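Home | Guides | Workbench | Small Parts | Contact

Part 3: Sorting knobs into bins

OK, so you've got your Statley bins out of the box and wiped down. Now for the fun bit! I've set up over 20 of these little stations and I still do it the same way each time.

1. Lay the work mat flat on the table and smooth out the corners. A light-colored table is easiest on the eyes.

2. Put the tray in the middle, long side toward you. Everything that hasn't been sorted lives here (and I mean everything — don't start a side pile).

3. Set one bin on each side of the tray, with the low front wall where you can reach over it. Mine are red on the left and yellow on the right.

4. Sort by the color of the top. Red tops to red, yellow tops to yellow. Ignore the dark bodies, they'll only slow you down.
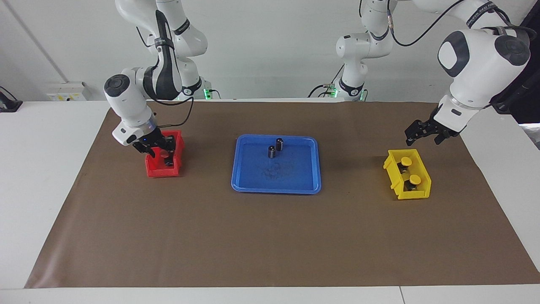 Fig. 4. Red bin, blue tray and yellow bin on the mat, with two dark pieces standing in the tray.

5. Leave the plain dark ones in the tray until last. Ea Bundgaard taught me that and it saves so much dithering.

6. Angle a bin a little if it feels better for your wrist. I like mine slightly crooked, but Feng-yi Man lines hers up dead straight and we've agreed to disagree.

Note: Pen marks on the tray won't hurt anything. Warm soapy water first, then a soft cloth.

Caution: Don't heap parts above the low front wall. They roll out, and they always roll under the table!

7. When the tray is clear, label the bins and move on to Part 4, stacking.

30 shares | 20 comments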